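Planning a Hand-Held Gripper Setup: Your Budget Questions

Updated 11 Sep 2018

We love getting these emails, so keep them coming! Szymon Głowacki and Czesław Górecki answer most of them at the Mazurek workshop.

How many grippers should I budget for?
Start with 2. One teaches you a lot, but a pair opens up all the fun tasks — holding a tube while the other side works on the cap, say. Our Flokent starter plan assumes a pair plus one spare set of soft pads.

What do I need to spend on props?
Very little! A mug, a coaster, a toothbrush and a tube of toothpaste will keep a new team busy for weeks. Put the money into pads and cables first.
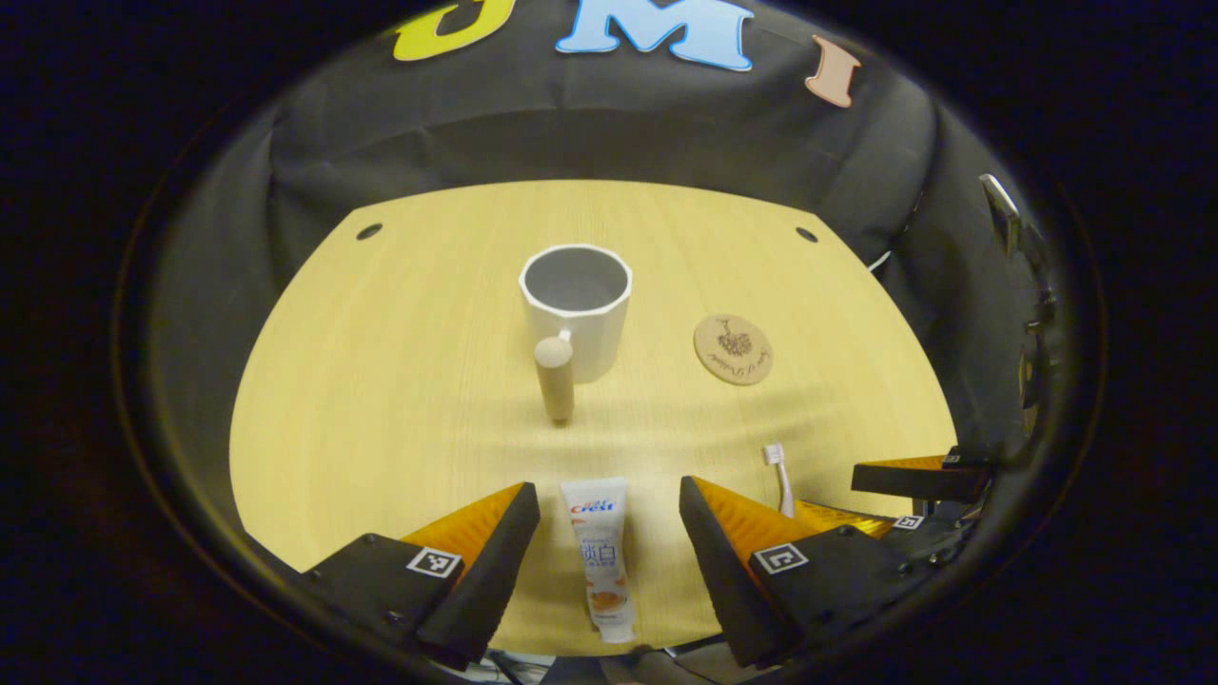
How long do replacement pads take to arrive?
Standard pads ship in 63 days, so order them together with the grippers. Requests that reach us in July go out with the autumn batch.

Can I put the table and backdrop on the same order?
You can, though most people buy those locally and save the freight. Plain black fabric from any cloth store is great.

Is there a price break for schools?
Yes — the Cladent plan takes 800 dollars off the full kit. Send us your school's purchase form and Czesław will write up the quote (he's quick).

Where do I find part numbers?
On page 104 of the planning guide, next to the cable lengths.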